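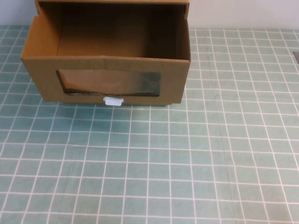 Figure 3. The cardboard drawer box at its place on the gridded cloth. The white pull is at the bottom of the front.

5.2 The stuck-pull fault

By the standards of robot accidents, ours was a modest one. There were no injuries and no smoke, and the only property damage was to a box that had been cardboard to begin with. We give it a section of its own because it accounted for more lost trials than every other fault combined, and because the system's own log recorded most of those trials as a success.

The task, called Clistley in our code for reasons the first author no longer remembers, asks the arm to find a small pull, close on it, draw it toward the front of the table, and let go. Of 381 attempts at the Wudamport site, 346 ended the way the planner said they had. In 31 of the others the gripper reported that it had opened while one finger was still hooked behind the pull. The arm then retreated to its home pose, as instructed, and took the furniture along.

We first blamed the pull. It is small and smooth, and the clearance behind it is not generous, so it made an agreeable suspect. Patricio Cifuentes spent most of September making it larger, then smaller, then returning it to its original size. The fault rate ignored him throughout.

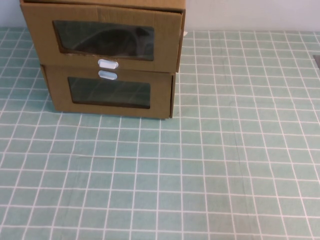 The stacked arrangement made matters worse in an instructive way. With two pulls nearly touching at the seam, a finger that cleared one had a fair chance of meeting the other, and a retreat that would have dragged a single box across the cloth could instead unseat the upper one. On six occasions it did. The force limit, which we had described in an earlier report as conservative, never tripped. It had been set for rigid furniture bolted to a bench, and a cardboard drawer gives up long before reaching it. From the controller's point of view there was no resistance worth mentioning, and so it did not mention any.

The cause was finally found by Hernán Cuervo, who was looking for something else. The Tevon driver marks the gripper as open when the command to open is accepted, which happens well before the fingers finish moving. Under light load the difference is too short to matter. After a long pull the fingers were slower to part, and the retreat began while they were still at it. The flag was true in the sense that a mailed check is money.
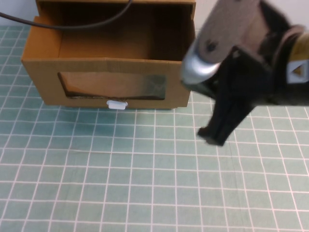

Last modified: September, revision 6

Our first repair was a fixed pause after release. It worked, in that the fault became rarer, and it annoyed everyone who had to watch. The second repair is the one we kept. The Hollis monitor now reads finger position directly, refuses to start the retreat until both fingers have passed the release width, and stops the arm if the pull moves with the wrist during the first part of the withdrawal. The force limit was also lowered to a value that cardboard can reach.

Two weaknesses remain. The monitor trusts the position sensor just as fully as we once trusted the flag, and we have no independent check on it. The movement test also depends on the wrist view, where much of the front can fall outside the picture when the approach comes from the side.
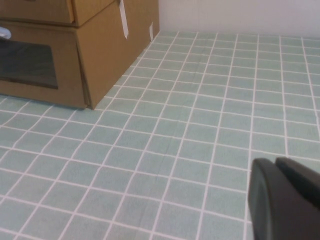
In those cases the monitor reports that it does not know and waits for an operator. We count these waits as failures in Section 6, over the mild objection of two authors, on the grounds that a person had to get up.

The 31 faulty trials are kept in the released logs under their original labels, with the corrected outcome in a separate column. Readers who train on the original column will obtain a policy that is very confident about letting go.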